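Octavio Mansilla m'avait prévenue au téléphone : « Venez en fin d'après-midi, c'est là qu'ils se disputent. » Je suis donc arrivée en fin d'après-midi, et en effet, ça discutait ferme dans la salle du club de robotique d'Irmont. Le sujet du jour ? Dans quel ordre apprendre à ranger des bocaux. Je ne pensais pas qu'on pouvait s'échauffer à ce point pour des bocaux, mais après deux heures sur place j'avais moi aussi mon avis (les bocaux d'abord, les gobelets ensuite, et je n'en démords pas).

Octavio anime le club depuis l'ouverture. Il a enseigné la mécanique, il parle vite, il finit rarement une phrase sans se lever pour aller chercher une pièce dans un tiroir. Avec ses élèves, il prépare le concours Zenari, une rencontre entre clubs qui se tient en novembre. L'épreuve de cette année s'appelle « la cuisine » et elle demande de saisir, déplacer et poser des récipients de toutes sortes sans rien renverser.

« Au début, on a fait comme tout le monde, on a voulu tout programmer à la main, me raconte-t-il. Tel angle, telle distance, telle vitesse. Ça marchait très bien avec un bocal. On changeait de bocal et c'était la catastrophe ! » Il rit. Les élèves, eux, rient un peu moins, je crois que c'est un mauvais souvenir.

Alors ils ont changé de méthode. Maintenant, ce sont les élèves qui font les gestes, pince à la main, et le programme apprend à partir des enregistrements. Leur pince, ils l'ont baptisée Mockus. J'ai demandé pourquoi, j'ai eu trois réponses différentes, je n'ai donc rien noté.

« La règle, c'est qu'un geste raté, on le garde, mais on le range à part, explique Octavio. Ils ont horreur de ça. Ils voudraient l'effacer et recommencer. Moi je leur dis : attendez, regardez-le d'abord, votre geste raté. » L'objectif qu'ils se sont fixé est de 1000 gestes avant le concours. Le jour de ma visite, ils en avaient validé presque 105, et une élève m'a tout de suite corrigée quand j'ai dit que c'était peu : « C'est 105 bons, madame. Vous n'avez pas vu les autres. »

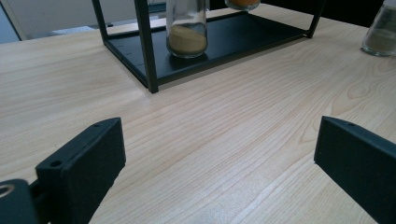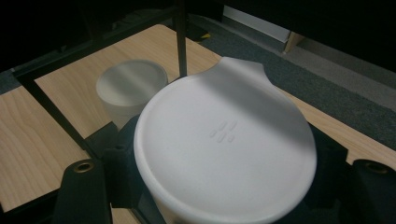
Du verre et du plastique blanc, sur la même table en bois clair.

Irmont, le 2 juin 2024

Revenons à la dispute, donc. D'un côté, il y a ceux qui veulent commencer par les bocaux en verre. De l'autre, ceux qui préfèrent les gobelets, plus légers, et qui font valoir qu'un gobelet qui tombe, on le ramasse et puis voilà. « Les deux se défendent, me dit Octavio. Le verre, ça pardonne moins, mais ça ne s'écrase pas entre les doigts. Le plastique, si vous serrez trop, il se déforme, et là le programme apprend à trop serrer. Il apprend tout, vous savez, même vos mauvaises habitudes. »

Je lui demande si c'est arrivé. Grand sourire. « Bien sûr ! On a eu un élève qui marquait toujours un petit arrêt avant de poser. Une hésitation, quoi. Eh bien, le programme s'est mis à hésiter. On ne comprenait pas d'où ça venait — on a cherché la panne pendant deux séances. »

Et l'étagère, alors ? C'est la partie qui donne le plus de mal, paraît-il. Saisir un récipient posé sur une table dégagée, passe encore. Aller le chercher entre des montants, c'est une autre histoire, il faut arriver dans le bon sens et ressortir sans rien accrocher. J'ai voulu essayer (on me l'a proposé très gentiment, je me méfie depuis). La pince est plus lourde qu'elle n'en a l'air et on perd vite la notion de l'endroit où s'arrêtent ses propres doigts. J'ai tapé deux fois dans le métal. Mes gestes sont allés rejoindre le dossier des ratés, sous mon prénom, avec une application que j'ai trouvée un brin excessive.

Pour l'ordinateur qui fait tourner l'apprentissage, le club a reçu un coup de main de Nunex, une petite entreprise du coin qui leur a cédé une machine d'occasion. Le reste est payé par les cotisations, 95 euros par an. « C'est trop pour certaines familles, alors on s'arrange, dit Octavio. Je n'ai encore refusé personne et je n'ai pas l'intention de commencer. »

Est-ce qu'ils visent la victoire, en novembre ? Il fait la moue. L'an dernier, leur robot s'était arrêté au milieu de l'épreuve et n'était jamais reparti. « Cette fois, je voudrais qu'il aille au bout. S'il pose tout à côté, tant pis, mais qu'il aille au bout. » Derrière lui, quelqu'un proteste qu'on peut quand même viser un peu plus haut que ça. Octavio lève les mains en signe de reddition et repart fouiller dans son tiroir.

Quand j'ai remis mon manteau, l'affaire des bocaux et des gobelets n'était toujours pas tranchée. Il était question de voter à la séance suivante. J'ai laissé ma voix par procuration.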